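How to Bring a Sorting Arm Onto a Packing Bench Without Making Everyone Miserable

Step-by-step notes from a small shop that did it the slow way
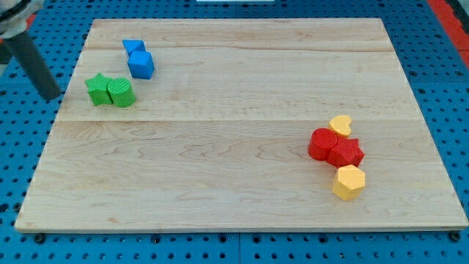

I've worked the kitting bench at Stendia for a good long while now, and last December we got an arm for sorting parts. I've had so many messages asking how we went about it that I'm finally writing the whole thing down. I'm not an engineer! I pack boxes, I write the shift notes, and I somehow ended up being the person who knows where the spare fuses are. So this is the bench-level version, written for the folks who have to stand next to the thing all day.

A bit of background first. We put together classroom kits, which means lots of little plastic pieces in different shapes and colors going into lots of little trays. Our biggest order is the Lundulgate kit, and it's got 149 pieces in it. Before the arm, two of us would stand there and sort by hand until our eyes crossed. You'd go home and see hexagons on the ceiling.

Okay, here's how I'd do it if I had to do it over.

Step 1. Write down what the job is before anybody automates it

I mean really write it down. Our job sheet said "sort parts into trays." Four words! What we did all day was sort parts, pull the ugly ones, notice when a color had come in slightly wrong, flip the ones that were upside down, swap trays, answer the phone, and tell the molding side when a bin was running low.

The arm does the first one of those. The rest still has to live somewhere. Spend a shift with a notepad and catch every small thing your hands do. I kept mine in my apron pocket and filled both sides of six pages, and when we sat down with the planning people it changed the whole conversation. They'd figured on one person at the bench. We ended up keeping two, with different jobs.

Step 2. Pick the dullest piece of the work

Everybody wants to start with the hard, impressive part. Don't. Start with the part people complain about at lunch. For us that was grouping by color, so blue with green on one side and red with yellow on the other, ready to go into the split trays. It's dead simple and it's murder on your neck.

If you pick something people like doing, you'll have a fight on your hands, and I'd be on their side. One of our packers loves doing the final tray check. She's fast at it and she's proud of it. We left that alone.

Step 3. Start small and keep it flat

Get a plain flat surface and bolt it down. Do this before you do anything else, and then lean on it, hard, from every side. If it shifts at all, you'll be chasing that shift for weeks. Ours moved a hair in the first week and we blamed the gripper, then the software, then the weather.

Then put out only a handful of pieces. I know you want to dump the bin. Go with a few, spread out, and add more when you've had a full quiet morning. We went like this:

Single pieces, well apart.
Pairs, touching.
Small clusters, mixed shapes.
Whatever falls out of the scoop.

Stay on each one until it's boring. Touching pieces were our big headache. Anything with points, like the stars, would snag its neighbor and drag it along, and then you've got two pieces where you wanted one. Cylinders like to roll when they tip. Hearts were weirdly fine.

Step 4. Decide who can stop it, and make the answer "anybody"

The rule on our bench is that any person can hit stop, any time, and they don't have to explain it. No form. No supervisor coming over with eyebrows. You write one line in the log when you get a minute, and if you can't remember why, write that.

We didn't have this rule to begin with. For the first stretch only the trained lead was supposed to stop it, and what happened was people stood there watching it do something dumb and felt like they couldn't touch it. It's an awful feeling, standing beside a machine you're not allowed to interrupt. Fix that on day one.

Same goes for reaching in. Ours is set up so you stop it first and then reach, every single time, even for one stray piece. Get your safety person to walk through your own setup with you, and follow what they tell you over anything I say.

Step 5. Train everyone, and do it on the clock

Please don't train one person and call it done. We did that. Then that one person took a Thursday off and the arm sat there parked while the rest of us sorted by hand and grumbled.

What worked was short sessions at the start of the shift, two people at a time, with real parts. Everybody learned to start it, stop it, clear it, and restart it. Some folks wanted more and learned how to teach it a new layout, and they got a pay bump for it. Ask about the pay bump early. I'm serious, it's much easier to bring up before the arm arrives than after.

Step 6. Keep a log that's easy to fill in

Ours is a clipboard. Time, what happened, initials. We tried a tablet and people quit using it inside a week (gloves). The first month's pages are pretty funny to read, lots of capital letters. But they were gold when the Bakhtiari order came in with a new mix of parts, because we could look back and see which shapes had given us grief and put those through in smaller batches.

Our best single day so far is 1,158 pieces through the arm with only two stops. I wrote that number on the whiteboard and it stayed up there way too long.

Now be careful with numbers like that. As soon as we had a good day, somebody upstairs wanted every day to be that day. Agree ahead of time on what the log is for. Ours is for fixing the bench. It doesn't go into anybody's review, and we got that in writing.

Step 7. Rearrange the people part

I wish I'd thought about this sooner. When we sorted by hand, we stood across from each other and talked all day long. Kids, recipes, whose truck was making that noise. When the arm went in, it went right in the middle, and all of a sudden the two of us were at opposite ends with our backs turned. The work got easier and the day got longer.

We complained, and they moved the tray station around to the front side. It took half a morning. Now we face each other again, and we can both see the board from where we stand. If you're drawing up a layout, draw the people in it too, with little arrows for which way they're facing.

Also swap roles. We trade at break, so one person feeds and clears for the first half and checks trays for the second. Watching an arm for a whole shift makes you drowsy, and tray checking for a whole shift makes you cross.

Things that went wrong, so you can skip them

We ran it at full speed too soon. Slower was better for us, and quieter too.

We let the incoming bins get mixed up, figuring the arm would sort it out. Clean bins in, fewer stops.

We named it, then got too soft on it. (Trekance, after the label on an old crate by the door. It stuck.) People would say "oh, Trekance is having a bad day" and let it go when it needed a proper look.

We forgot about the night crew completely. They came in to find a machine where their table used to be. There was cake later, by way of an apology, but a note would've been better.

What's different now

My neck is better, I'll say that up front. I'm on my feet just as much, but I'm not hunched. I know more about the parts than I did, too, from deciding what goes out and in which batch. I do miss the mindless bits sometimes, when you could let your hands go and think about supper.

Nobody on our bench lost their spot, though I won't pretend we weren't worried, and I can't promise it goes that way everywhere. Ask the question out loud at the first meeting. Ask it again at the second one if the answer was mushy.

Next up for us is the lids. They're thin and slippery and they stick together, so I'm expecting a lot of capital letters on the clipboard. I'll add a section when we've got it running.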